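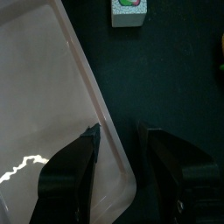
**Where should small blocks be kept when they are not in use?**

Small blocks should be kept in a bin with a smooth floor and straight sides, one set to a bin, with the name of the set written on a card and stored with it. The bin should be large enough that the blocks can be spread out and checked by eye.

# Bins and Blocks: Gallery Page of the Lummont Toy Collection

The Lummont Toy Collection lends building sets, picture blocks and sorting games to nursery schools, family centers and private households. This page belongs to the section of our gallery devoted to storage and sorting. It is intended for borrowers who wish to know how sets are put away, and for staff of other lending collections who have written to us on the subject.

The page was last revised on January 28, 2020. The text was prepared by Radwa Benkirane, Collections Officer, and reviewed by Ambros Kaufmann of the Jandon Room.

## Bin and picture block

*Translucent plastic bin on a dark tabletop. The rim is raised and slightly brighter than the inside, and there is a faint step in the molding along the edge.*

*The small white block beside the bin has a colored print on its top face, outlined in dark lines, with areas of green and pink.*

## Notes on the bins

The collection holds 175 bins in two sizes. The larger size is used for loose blocks and the smaller for games with cards or boards. Frosted plastic was chosen in place of the painted crates used in earlier years. Staff can tell from the side whether a bin has anything in it, and the contents are shielded from strong light on the upper shelves.

A large bin should be lifted with both hands beneath the floor. Lifting by the rim alone is discouraged, particularly when the bin is full. Bins without lids may be stacked only when they are empty. Filled bins go on the shelf side by side, with the card facing outward.

Bins are washed with warm water and mild soap at the end of each lending period and left to dry upside down on the slatted rack. Abrasive pads must not be used. They leave fine scratches in which dust gathers, and a scratched floor makes it harder to spot a small piece.

## Notes on picture blocks

Picture blocks form the most frequently requested part of the collection. Most sets have a pale body with a print on one or more faces. The oldest came to us through the Ezzat gift and are reserved for supervised use in the Jandon Room. The sets sent out on loan are newer, and replacement pieces for them can usually be obtained.

The printed faces call for some care. A block should be wiped with a cloth that is barely damp, and the print should not be rubbed. Stickers, tape and marker must not be applied to any face, including the plain ones. Where a print has begun to lift at a corner, the block should be returned with the set and mentioned on the return slip. Borrowers are not charged for ordinary wear.

Blocks are sorted before they are returned to the bin. The usual practice at Lummont is as follows:

- Clear the tabletop of other sets before the blocks are brought out.
- Stand each block with its print facing upward.
- Compare the prints with the card for that set.
- Place the blocks in the bin by hand. They should not be poured or dropped.
- Look over the table and the floor beneath it before the bin is shelved.

A dark tabletop is preferred for this work. Pale blocks show clearly against it, and a piece left near the edge is quickly noticed. Where a borrower has only a light-colored table, a plain dark cloth will serve. The cloth should be shaken out afterward over the table and not over the floor.

## Mixed sets

Sets are sometimes returned with pieces from another collection among them. Fouad El Ouafi, who keeps the register of sets, asks that such pieces be left in the bin and not set aside at home, even when it is plain that they do not belong. They are entered in the register and kept for 100 days. After that time, unclaimed pieces are transferred to the repair drawer.

A set with up to 2 missing blocks may remain on loan, provided that the card is marked. A set missing more than this is withdrawn until it has been made up again. Matching a block to an older print can take around 10 weeks, and borrowers who have reserved a withdrawn set will be offered the nearest equivalent.

## The Weveo register

Since last May, all sets have been listed in the Weveo register, which replaced the card index formerly held at the front desk. Each entry records the name of the set, the size of the bin, the shelf and the state of the prints. The register may be consulted in the reading area during opening hours. Printed extracts are available on request.

Corrections to the register should be addressed to Abdelkrim Slaoui at the front desk. The name of the set and the shelf mark should be given in full. Where the shelf mark is not known, the borrower's loan slip is sufficient.

## Use of the photograph

The photograph on this page may be reproduced without charge in school handouts and in the newsletters of lending collections. The credit line should read "Lummont Toy Collection." Requests for commercial use, and for a larger copy, should be sent in writing to Peiyu Peng at the picture desk, with a short statement of where and in what size the photograph is to appear.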